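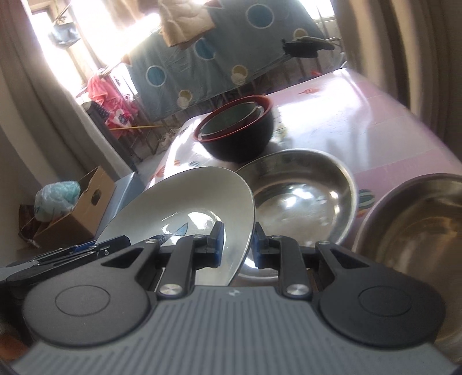
Nasrin Rashti asked under the June page whether plates and steel bowls can go in one pile on the table before washing, or whether the plates end up chipped. They can share a table, but keep them in separate piles. A steel rim knocks the glaze off a plate edge quite easily, and the chip then catches on the sponge every time.

The method below is for a small kitchen where the table has to do the job of a worktop. It works for plates, mixing bowls, a basin and a pan or two.

What you need
A table with a wipe-clean cover
A washing-up bowl or a large steel basin
A soft sponge and a nylon brush
Washing-up liquid
Bicarbonate of soda
Two tea towels, one for drying and one to lay flat

Clear the table
Take off anything that isn't crockery or a pan. Wipe the cover with a damp cloth and let it dry. Plates slide on a wet plastic cover, more than they do on bare wood. If yours has a busy pattern, run your hand over it as well, as crumbs and grains of rice don't show up.

Sort by material
Put ceramic plates at the front, where you can reach them without leaning over anything. Steel bowls go to one side and pans behind. Scrape food into the bin now, before the water is run.

Bowls can be nested, smaller inside larger, as long as they are scraped. If two stick together, leave them apart next time – a little cold water in the inner one and warm water round the outer one usually frees them.

Check the plates
Pick each plate up by the rim and tilt it towards the window. Dried sauce and grease show as dull patches against the shine. Look at the edge too, all the way round. A plate with a fresh chip should be kept out of the basin, and one with a crack running in from the rim is best thrown away.

Plates with a printed design need a bit of care. Use the soft side of the sponge on the picture and the brush only on the back. We had a set from Pinau with a print that had almost gone after a year of green scourers. 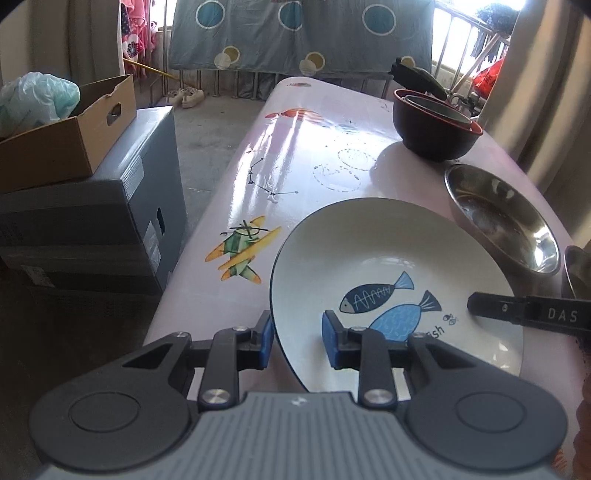
Wash in order
Fill the basin with warm water and a squirt of liquid. We use the Flerneo one, but any will do. Wash plates first, then bowls, then pans, and change the water before the pans.

For a basin holding 2000 ml, one small squirt is enough. If you are still rinsing off foam at the end, use less.

Spots on steel
Brown or cloudy spots in a steel bowl are mostly dried food or limescale. Mix bicarbonate of soda with a few drops of water, rub it on with a finger and leave it for ten minutes. Rub along the grain if there is one. Rinse and dry straight away. For limescale that won't shift, try 1000 ml of warm water with a cup of white vinegar and leave it in the bowl for half an hour. Don't use the two together, they cancel each other out.

Drying and putting away
Lay a tea towel flat and stand the bowls on it upside down. Dry plates by hand and stack them by size, largest at the bottom. Lids go in last, on their own, handle up.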